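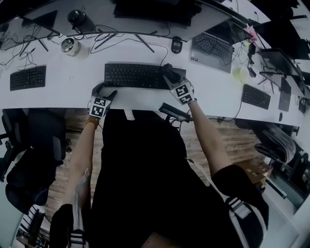

Kinport Reading Rooms: winter progress report to the Moncrieff Fund
February 27, 2025

Dear friends at the Fund,

It has been a full and happy winter, and I hardly know where to begin! Your grant bought 592 books for our rooms in Kinport and Danuvden, and 290 of them are out on loan as I write — mostly picture books and, to my great surprise, gardening. The evening reading circle now has 29 regulars, a few of whom come over from Savano when the roads allow.

The large-print shelf is running behind. Our supplier lost the first order (we have the credit note), and the second should reach us in April. We still have $1,000 set aside for it, and I would like your permission to carry that over into spring.

With warm thanks from all of us,
Effie Munro
Program Coordinator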